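Sort It Once: the laundry table is back

Sundbridge Neighbourhood House newsletter, December 5, 2021

If you've been putting off the clothes pile at your place (the one on the chair, or the spare bed, or let's face it the floor), I have cheerful news. The sorting table is up again, and I've come away from it with more ideas than I can fit in my corner of the newsletter. I'll try to stick to the good ones!

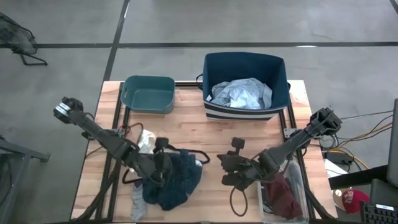
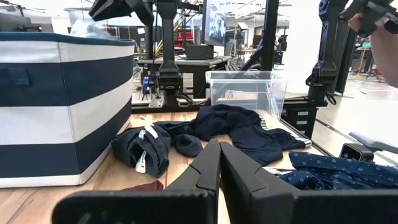

Navy knits on the table, with the striped fabric bin and the clear plastic box standing by.

The big idea this time is that every kind of clothing gets a container before anyone touches the pile. Kittipong Thaweesak has been pushing this since March and I was a slow convert. I always used to make little heaps first and then go looking for something to put them in, and by then the heaps had slumped into each other and I was back where I began. Now I put the bins out first, mouths open, and the pile gets smaller as I watch. It's a wonderful feeling.

I do have favourites. A soft fabric bin is lovely for shirts and jumpers you'll be getting back out within the week, and the handles make it easy to carry down a hallway. Clear plastic is my pick for anything going up on a high shelf, where you can see the colour of what's inside without hauling it down. And a shallow basket with cut-out handles is the best thing I know for socks and smalls, as you can see right to the bottom and the odd ones have nowhere to hide.

A word on navy, because so many of us seem to own nothing else. Dark knits all look like the same garment in a heap. Pull each one out to its full width, find the sleeves, then decide where it goes. It sounds slow but I got through my own winter drawer in nearly 56 minutes, and that was with a cup of tea in the middle of it. Tags are a great help too, so leave them sticking out where you can read them until you know which wash the thing belongs in.

Ehab Hegazy asked me to mention that he folds nothing at all on the first pass. Crumpled is fine! Get everything into its right bin, then fold one bin at a time, sitting down, with the radio on. I tried it with the maroon things, which are a small family at my house, and was finished before the song was.

One question has come up more than any other, so I'll put it in properly.

What should I do with socks that have lost their partner?
Give them a small bag or basket of their own and keep them for two full rounds of washing. Most partners come back in that time, usually from inside a sleeve or a doona cover. Whatever is still single after that can go to the rag bag, where an old cotton sock makes a terrific duster for blinds and skirting boards.

If you have spare bins or baskets in good nick, we could use five more, any colour, lids or no lids. Leave them inside the side door at Sundbridge with your name on a bit of tape if you'd like them returned. Next issue I want to get stuck into linen cupboards, and I'd love to hear how you keep your fitted sheets. Mine are a disgrace, so all suggestions are welcome.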